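Spoked bicycle wheel

From Brollia, the household and workshop reference

A spoked bicycle wheel is a wheel in which a rim is held in position around a central hub by thin spokes under tension. It is the most common type of wheel on bicycles of all classes. The term is used in the trade for the complete assembly of hub, spokes, nipples and rim. In everyday speech it usually includes the tire and inner tube as well.

Contents
Parts
Lacing
Truing
Storage indoors
Manufacture
See also

Parts

The hub consists of a shell, an axle and bearings. The shell carries two flanges, one on each side, drilled to receive the spokes. Bearings are either loose balls running between a cup and an adjustable cone, or sealed cartridges pressed into the shell. The long-standing spacing for a front hub with a quick-release axle is 100 mm, measured between the outer faces of the locknuts. Rear hubs are wider, as they also have to carry the sprockets.

Spokes are made of drawn steel wire, usually stainless. A conventional spoke has a bent elbow and a flattened head at the hub end and a rolled thread at the rim end. Straight-pull spokes have no elbow and need a matching hub. Butted spokes are thinner in the middle than at the ends, so that they stretch slightly more under the same load and the threads and elbows are less prone to fatigue. Black spokes are ordinary steel spokes with an oxide or painted finish.

The nipple is a small threaded sleeve of brass or aluminum, seated in the rim and turned with a spoke wrench. Brass is heavier and resists corrosion better.

The rim is generally an aluminum extrusion, bent into a hoop and joined by a pin, a sleeve or a weld. Carbon fiber rims are molded. A rim tape covers the nipple holes and protects the tube.

The tire is mounted with its beads under the hooks or walls of the rim. Black is the usual color, from the carbon black added to the rubber to improve wear.
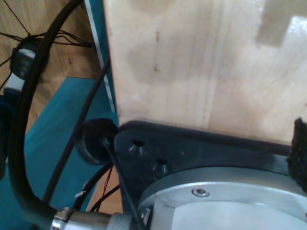 Why are the spokes of a bicycle wheel crossed over one another?

Crossed spokes leave the hub close to a tangent, which lets them pass the turning force of pedaling or of a hub brake to the rim. Spokes that run straight out from the hub carry this force poorly.

Lacing

The pattern in which spokes run from hub to rim is called the lacing. In a three-cross pattern each spoke passes three others on the same side of the wheel, and at the outermost crossing it is commonly woven behind the third. Radial lacing, with no crossings, is found mainly on front wheels with rim brakes. It puts a higher outward load on the edge of the flange, and some hub makers exclude it from their warranty.

Rear wheels are dished – the rim is centered between the locknuts and not between the flanges. The spokes on the sprocket side therefore stand at a steeper angle and are kept at a higher tension. Front wheels with a disc brake are dished the other way, to a smaller degree.

Truing

A wheel is true when the rim turns without moving sideways or up and down. Sideways error is corrected by tightening spokes on one side and loosening them on the other in the same area. Up-and-down error is corrected by adjusting neighboring spokes from both sides together. Adjustments are made in quarter turns or less. Twist left in a spoke will unwind on the first ride and put the wheel out again, and builders back the wrench off slightly after each turn to remove it.

Tension can be judged by plucking pairs of spokes and comparing the pitch, or measured with a tension meter.

Storage indoors

Wheels removed from a bicycle are best hung by the rim from a padded hook. Where they are laid flat on a wood floor, the axle end bears on a very small area and can dent parquet or scratch its finish. A folded cloth under the hub is sufficient protection. A wheel with a disc rotor is laid with the rotor facing up. Tires stored for a winter, from October onward in most northern climates, keep better with some air left in them and away from direct sun and electric motors, which produce ozone.

Rubber compounds may leave a brown or yellow stain on varnished floors and on vinyl. Such marks result from migration of additives into the finish and often cannot be cleaned off.

Manufacture

Most wheels are laced by hand or on semi-automatic equipment, then trued by machine. The Sivine works at Cokosden produced hand-laced wheels in batches of 60, mainly for touring bicycles, using hubs supplied by Forsberg. Its last order, for 2,000 front wheels, was laced to a three-cross pattern throughout.

See also

Freehub
Rim tape
Spoke wrench
Tubular tire

Article maintained by Bláthnaid Gilmartin. Last revised 19 March 2019.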